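Teodor Gavrilă
4/14/19

1/ ok kitchen update since ppl asked. still sorting utensils. yes still

2/ rule so far: long wooden stuff gets the round wood holder. chopsticks, the brown handles, all of it

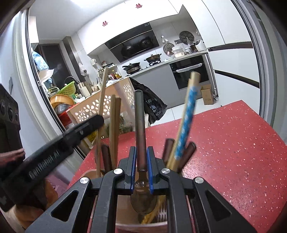
spoons too I guess?? need a system. drawer is a disaster, not opening it tonite

3/ pink plastic holder = everything else. clear spoon, dark chopsticks, the slotted thing. love the red speckled top btw, hides evrything
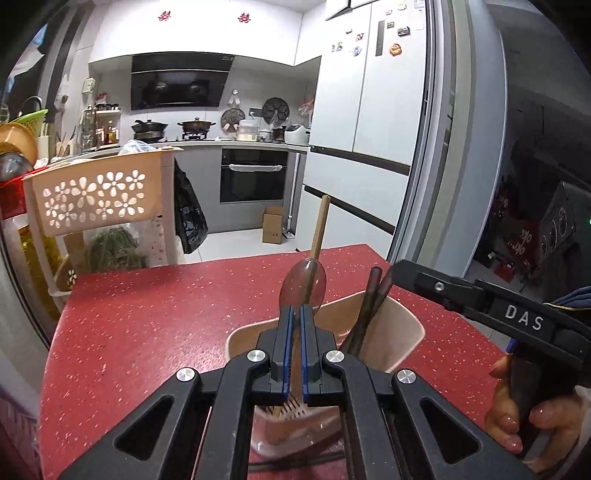
4/ next: the oil bottles. then dinner, greens prob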